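# Grinstead Vintage Speed Trials: Entrant FAQ

Answers apply to the July meeting only. Where an answer here conflicts with the signed entry form, the entry form applies.

## Eligibility

**Which cars can be entered?**

Cars with a separate chassis and a front-mounted engine, built to a prewar pattern. Replicas and home-built specials are accepted if the frame design and suspension layout follow the period. The engine itself may be newer, provided it is carbureted and has no electronic ignition control.

**Is a fiberglass body allowed?**

Only in the Special class. The Original Pattern class requires steel or aluminum panels over wood or metal framing. Floor pans and firewalls are exempt in both classes, but the firewall must seal fully against the engine bay.

**Does the car need to be street legal?**

No. Cars without registration must arrive on a trailer and can't be driven on the access road. The scrutineering bay is inside the gate.

**Can two drivers share one car?**

Yes, up to a limit of 2. Each driver files a separate form and pays a separate fee. The car is inspected once, but seat position and belt fit are checked for each driver.

## Technical inspection

**What is checked?**

Steering play, brake lines, wheel bearings, throttle return, fuel system, battery mounting, and belts where fitted. Hậu Đào heads inspection and has final say on mechanical matters. Spoked wheels are checked by hand for loose spokes. One loose spoke can be tightened on the spot; a cracked hub means the car does not run.

**How many throttle return springs are required?**

Each carburetor needs a spring acting directly on the throttle shaft, plus a second on the linkage. A spring on the pedal doesn't count toward either.

**What fire extinguisher is needed?**

A handheld unit within the driver's reach, held in a metal bracket with a quick-release strap. Plastic brackets are refused.

**My car failed. Can it be presented again?**

Yes, until noon on the same day. Go to the back of the line. Only the failed items are checked again, unless the repair involved removing a wheel or opening a brake line – in that case the full brake check is repeated.

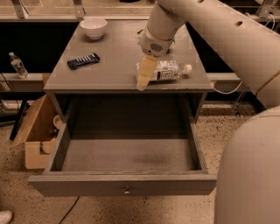

**Is there a noise limit?**

There is no limit on the course. Engines in the paddock may be run only between 9 a.m. and 5 p.m. Warm-up outside those hours results in loss of the first run.

## Running and timing

**How long is the course?**

1,000 feet from a standing start, followed by a braking area of the same surface. The Harkau timing system uses a light beam at each end. Front bodywork must not extend past the front tires at beam height, or the start beam will trip early.

**How many cars are accepted?**

The list closes at 40. After that, names go on a reserve list in order of receipt. Reserve entrants are contacted by Thảo Hứa if a place opens.

**Can I change gear ratios between runs?**

Yes. Rear axle and gearbox changes are free. Tire changes must keep the same diameter and section width as inspected.

**What happens if it rains?**

Runs stop when there is standing water in the braking area. The clerk of the course, Gervásio Macedo, decides on restarts. If fewer than 2 runs are completed, the first run counts as the result.

## Paddock and fuel

**Is fuel sold on site?**

No. Bring your own in approved metal cans, up to 20 gallons per car. Methanol is allowed in the Special class only, and the cans must be marked.

**Where do trailers go?**

In the Brarkham field, through the second gate. Tow vehicles may stay in the paddock if they fit inside the marked space with the car.

**How do I withdraw an entry?**

Write to the entries desk by the Tuesday before the meeting. The fee is returned less the cost of the timing slot. Later withdrawals are not refunded, but the entry can be moved to another car of the same class if that car passes inspection.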